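December, late evening

Kettle on, slippers on, and I have finally finished Gran's recipe book, or at least the copying out of it. Seventeen evenings it took me, and I'd told everyone it would be a weekend! Her sevens look like ones and she never once wrote down an oven temperature, only "hot" or "not so hot", so the plum cake is still something of a gamble. I made it again this afternoon with 15 plums and a bit less sugar, and it sank in the middle just as the last one did (we ate it all the same, with custard).

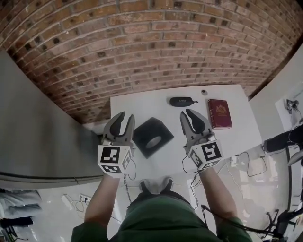
Heidrun Leitner wrote back at teatime that the sinking has nothing to do with the plums, and that I must stop opening the oven door to look. Her mother baked the very same cake and left it shut in for 76 minutes, singing to herself so she wouldn't be tempted. I do peep, I admit it, I always have.

So tomorrow I'll try once more, with the smaller tin, and keep out of the kitchen altogether. I must also ask Severin whether he wants the dumpling pages, and buy more butter.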